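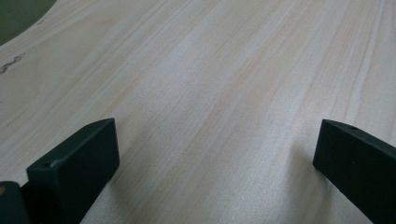
Erkex Wood Surface Set: data card and known-fault notice

Status: usable with exclusions. Read the fault section before training on anything that includes jaw width.

Summary

The Erkex Wood Surface Set holds 2,000 recorded episodes of hand-held gripper work over unfinished wood surfaces. Each episode contains wrist camera video, a jaw width signal, a pose track and a short task label. The tasks are approach, hover, close on part, lift and place. The set was recorded for the Draseck policy code, but the files have no dependency on it.

During checks after recording, the jaw width signal was found to be wrong in part of the set. The video and pose tracks are not affected. After exclusions, 1,411 episodes remain in the clean split.

What went wrong

The jaw width signal comes from a magnetic encoder on the drive shaft of the Trudura gripper. The magnet is held to the shaft by a press fit. On one unit the fit loosened, and the magnet began to slip when the jaws reached the open stop at speed. Each slip moved the zero point. The logger did not detect this. It zeroes once at startup and trusts the encoder until shutdown.

The result is a step error that builds up over a session. In the worst session the logged width was 2 mm short at the first slip and kept drifting from there. By the end of that session the log reported a part held between the jaws while the video shows them wide open over the board.

A policy trained on the full set learned to lift without closing. This was first noticed on the test bench, when the arm made 130 consecutive lifts with nothing in the jaws and reported success on all of them. The success check used the same signal, so it failed in the same direction. The bench was stopped by hand.

Safety note

The same fault can act the other way. If the zero shifts toward open, the controller drives the jaws past the commanded width and holds full motor current against the part, or against a finger. The current limit in Draseck was set from jaw width at the time of the fault and gave no protection. It is now a fixed limit in the motor driver. Do not run older Draseck builds on a powered Trudura gripper with a person inside the work area.

Files

episodes/ contains one folder per episode, with video, width.csv, pose.csv and label.txt
splits/clean.txt lists the 1,411 episodes that passed the width check
splits/suspect.txt lists the remainder
tools/check_width compares logged width with width estimated from video

How the clean split was made

The tool check_width finds the inner edge of each fingertip in the video and converts the gap to millimeters using the camera calibration. An episode is marked suspect if the two values disagree for longer than the allowed window, or if the fingertips cannot be found in enough of the video. The second rule also removes some good episodes. Dark fingers over a dark background give a weak edge, and this happens most often when the camera looks past the rim of the board. Shadow next to a fingertip on pale wood can also pull the edge estimate inward. The default threshold allows for it.

Suspect episodes were not repaired. An offset correction was tried and dropped, as slips in the middle of a motion could not be placed in time with enough accuracy.

Known limits

Wood surfaces only. No metal, glass or painted boards.
Lighting is diffuse in most episodes. Hard side light is rare.
Tool marks, small knots and other surface marks are not labeled.
Contact force was not recorded.
Grain direction relative to the jaws was not controlled.

Changes to the hardware

The magnet is now bonded and pinned. The logger runs a zero check against the closed stop before each episode and refuses to record if the reading is out of range. Success on the bench is judged from a separate overhead camera. Units built by Savchuk before November have the old press fit and need the pin kit before use.

Reporting

If an episode in the clean split shows a width that does not match the video, open an issue with the episode number and the output of check_width. Please do not attach edited width files.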